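Where Does the Box Go? Packaging Waste in a Six-Person Share House

Project report, Introduction to Household Waste Systems
Submitted 7 September 2025

1. Background

Our group set out to study recycling behaviour, by which we meant other people's. The ethics form for studying other people ran to more pages than this report, so we studied ourselves. All 6 of us live in the same house in Dakbridge, where the kerbside recycling bin fills early in the week and arguments about it fill the remainder.

The question was simple: when something arrives in a carton, what happens to the carton afterwards, and how long does it take?
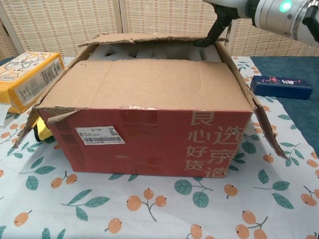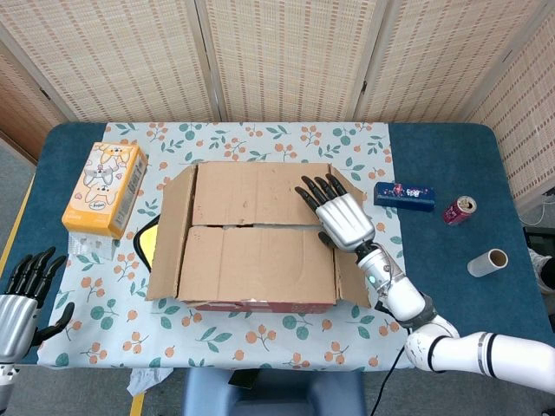
Ha-rang Ban pointed out at our first meeting that cardboard was the easy half of the problem, and that if we only measured cardboard we would end up looking far more virtuous than we were. The council takes cardboard. It does not take moulded foam, and the foam is what sits in the hallway until somebody's parents visit. We rewrote the method that evening, with some grumbling.

2. Method

We kept a log on the fridge for 4 weeks in March. Each delivery got a line with the day it came, what the outer packaging was made of, what was inside as padding, and the day each part left the house. Leaving the house meant the bin, the drop-off centre or reuse by a person who had asked for it. Moving a box to the shed did not count. This rule was added in the second week, after a sudden and suspicious improvement in the results.

We also interviewed the front desk at Korelance, the drop-off centre across the river, which accepts clean white foam on Saturday mornings. The interview was short, as there was a queue.

3. Results

Cardboard did well. Most of it was gone by the next collection, though very little of it had been flattened properly. The usual technique was to fold the flaps down, stand back, and consider the job done. A box treated this way takes up exactly as much room as it did before.

Foam did badly. Nearly 100 pieces were logged, if the snapped ones are counted separately, and by the end of the month only one load had made it to Korelance. That trip needed a borrowed car, and the driver was paid in dumplings. The rest stayed in the house or went into general rubbish under cover of darkness.

Tape was a minor finding. The council's leaflet says small amounts are fine. None of us had read the leaflet before the project, and 3 of us had been peeling tape for years with a real sense of duty.

4. Discussion

Our results suggest the household is limited by distance and laziness, in an order we could not agree on. The foam drop-off is free, but it is a long bus ride with a garbage bag on your lap, and the bag squeaks. A collection point on campus would probably have caught most of what we threw out.

There are obvious weaknesses. The people filling in the log were the people being measured, and behaviour improved whenever the log was moved to eye level. One housemate also stopped ordering things altogether in the third week, which was good for the planet and bad for our data.

5. Recommendations

The student union should ask Korelance for a foam cage near the loading dock. The house should buy a box cutter and keep it in the second drawer, where it can be found. The shed should be emptied before the end of the lease.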